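Archery > Equipment Care > Workshop Notes > Strings and Arrows

Bowstring and arrow upkeep between 3D shoots

Wax the string when it looks fuzzy or feels dry to the fingers. On a bow shot four times a week this usually means every 300 arrows. Rub a small amount along the exposed strands, then work it in with a scrap of leather until the string feels warm. Keep wax off the center serving and out of the cam tracks. It collects grit there.

Strip old wax before adding more. Loop a length of dental floss once around the string, pull it snug, and draw it down from the top serving to the bottom. Wipe the floss and repeat until it comes away clean. The Junditz wax sticks are softer than the Benari ones and need less rubbing in cold weather, but they pick up more dust in a car trunk.

Check the peep sight after waxing. Draw and let down with an arrow nocked. If the peep no longer lines up, put the bow in a press and move strands from one side to the other, one at a time. Do not twist the peep by hand and hope it stays.

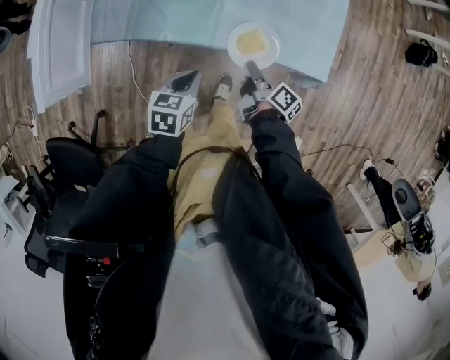 Carbon shafts should be flexed before every round and after any hard contact. Hold the shaft at both ends, bend it slightly away from your face, rotate it a quarter turn and bend again. Listen for ticking. Any shaft that ticks is cut in half and thrown out, so that it cannot drift back into the quiver.

To refletch:

Scrape off the old vane with a dull knife held nearly flat to the shaft. A sharp blade lifts carbon fibers.
Wipe with denatured alcohol and let it dry.
Clamp the vane, run a thin line of glue, and seat it in the jig. Leave it for 13 minutes with Kaufmann gel, longer below 50 degrees.
Add one drop of glue at the front and back of each vane.

Inserts that come loose in foam targets were probably glued to a dusty shaft. Clean the inside of the shaft with a cotton swab and alcohol until the swab stays white. Rotate the insert as it goes in to spread the epoxy, stand the arrow point down, and leave it for 24 hours.

For foam residue on shafts, use a damp kitchen scouring pad on the smooth side. Arrow lube helps with pulling but should be kept off the vanes and the nock. A Rirkico rubber puller does the same job with less mess.

Number the arrows with a paint pen near the nock. If number 11 lands left at every distance, turn its nock one third and shoot it again before blaming the sight.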